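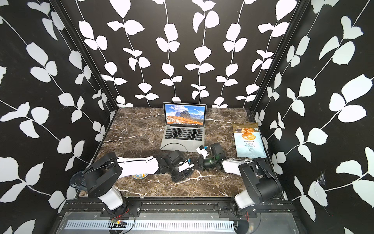
Why does the nightly Zillis backup to Devow stop at 428 files and never finish?

The computer is going to sleep before the upload is done. Zillis shows the last file it sent and leaves the job marked "In progress" until the next night, when it starts over from the first file.

Ticket status: Solved
Product: Zillis desktop backup, Devow storage plan
Site: Baysal office

Log

First contact. Backup set holds 558 files. Job starts at 11 p.m. and the count stops at 428 on most nights. No error code. Storage plan is not full. Password accepted.

Asked for the activity log. Last entry is 60 minutes after the start of the job. The sleep timer on the computer is also set to 60 minutes.

Ran the job by hand at 9 a.m. with someone working on the computer. All files sent. Network and storage plan ruled out.

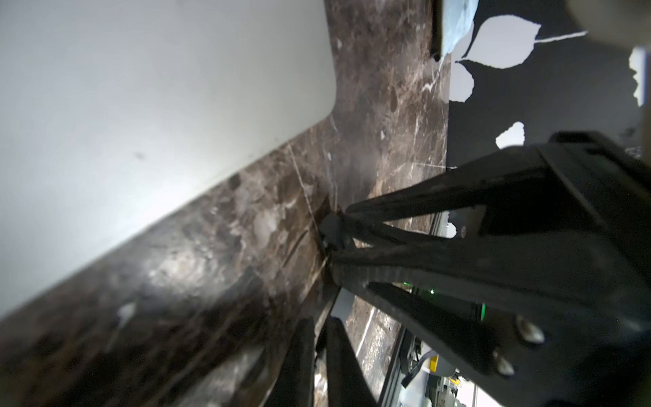 Reply added to ticket: Same problem at Vosura, but ours stops at a different number each night. We already turned off the screen saver and it made no difference.

The screen saver setting is separate from sleep. A different number each night fits the same cause, as upload speed changes and the job gets further on some nights than others. Please check the sleep timer for both battery and plugged in. They are two settings, and only one may have been changed.

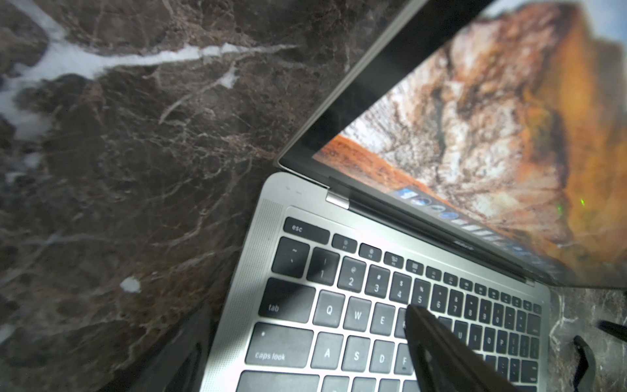
Sleep settings need to be changed on every computer that has its own backup job. Set "plugged in" to Never, leave the battery setting alone, and connect the charger before the job starts. Having the lid up is not enough. A laptop sitting open on a counter, like the silver one on the brown marble, will still go to sleep when its timer runs out.

If the timer can't be changed, move the start time to working hours under Schedule > Start time.

Follow-up, April: timer changed, job has completed for 11 nights in a row. Closing ticket. Reply to reopen.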